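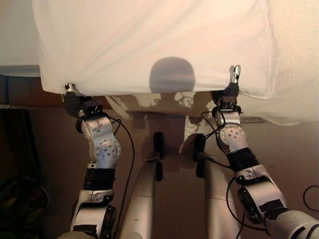
Mỹ Dương wrote in to ask why anyone would start with cloth, when a sponge or a cup would give a robot a fair chance and a sheet defeats half the people she knows. She would like to hear about the dishes first.

Dishes are on the Rendus page. Cloth comes first in this series for a simple reason: most chores in a house end up involving some. Beds, laundry, towels, curtains, wiping down. If you want to know whether a machine can take a chore off your hands, a flat piece of fabric will tell you in an afternoon.

What follows is the test we use for a two-armed machine with pinching fingers. It needs no special software beyond what you already use to drive the arms.

What you need

One plain white cloth, large enough that the arms can't reach all of it at once. Hem on all four sides. No fitted corners.
A table with clear space on at least one side.
A notebook or spreadsheet.
A second person near the stop button.

Step 1. Find an edge

Drop the cloth on the table in a heap. Don't arrange it. The machine has to find a piece of hem and pinch it with one hand. Count a grab in the middle of the fabric as a miss, even if it lifts well.

We logged 1,634 starts of this step at Sevby before May. The edge was found on the first grab in 1,103 of them. The rest needed a second try or a person.

Step 2. Get to the second corner

Lift with the first hand and let the cloth hang. Slide or regrip along the hem with the other hand until it reaches a corner. Two layers pinched together is the usual mistake here. If the fingers have closed on a fold, write it down as a fold and carry on, so you can see later whether it matters for the chore you care about. For wiping it doesn't. For folding it does.

Step 3. Hold it up between both hands

Bring the hands apart slowly until the top stops sagging or the slack is where you want it. Stop before the fabric pulls out of the fingers. Set the speed low for this one. Thin fabric slips sooner than you expect and a wet one slips later but is heavier on the wrists.

Check your lighting at this point. A light behind the machine throws its shadow onto the cloth, and if your software looks for wrinkles by brightness it may treat the edge of a shadow as a crease. Move the lamp to the side or add a second one.

Step 4. Lay it down

Lower the far edge first, then draw the hands back toward the machine. Release both sides together. Smooth with an open hand if yours has one.

Step 5. Score it

Done with no help: 2
Done with one nudge from a person: 1
Anything else: 0

Run it 200 times before you quote a result to anyone. Ten good runs in a row mean very little with cloth.

So can it do the chore yet?

Laying a cloth on a table, yes, with someone close by. Folding a towel, on a good day. Changing a bed, no. Đinh is still the only setup we have tried that got a pillowcase on, and a person started the opening for it. The Prakurari notes cover fitted sheets and are mostly a list of failures.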